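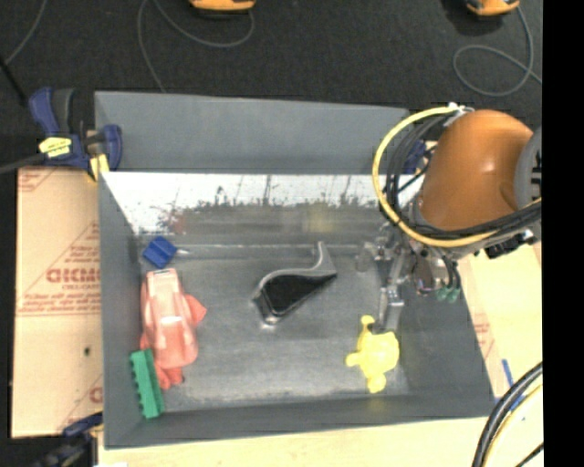 A robot arm reaching into a bin of toys. The metal finger is right above a yellow one.

How does a robot know where to grab?

Hi, I'm Mi-kyung, and I write software for robot arms. Software is the list of instructions a computer follows, and a robot arm can't do a thing without it. It won't even wiggle!

Say you want the yellow toy in that bin. You look, you reach, you've got it. Easy! A robot has to do the same job in small steps, and my team at Droltar writes the code for each one.

Step one is called perception, which is a fancy word for making sense of what you see. A camera picture is only a big grid of colored dots to a computer. My program, Sosau, hunts through the dots and decides which ones belong together. A bunch of yellow ones might be a toy. But shiny metal is tricky – a bright reflection on the side of a bin can look like a thing you could pick up. Sosau once spent a whole morning trying to grab a patch of light.

Step two is planning. My friend Hae-won Sun works on this part. Her code dreams up 1000 ways to reach for a toy and checks every one inside the computer before the arm moves. Would the arm bump the wall? Would it knock into the pinkish-red toy vehicle? In one test it threw out 849 of them, then picked the best from what was left.

Step three is control. That's the code that tells each joint how far to turn and how fast, over and over, and keeps checking that the arm is where it should be.

Want to try it? Put some toys in a box and ask a friend to close their eyes. Now you be the software! You can only say things like "left a little" or "down" or "close your fingers." My niece needed 47 instructions to get me to pick up one sock.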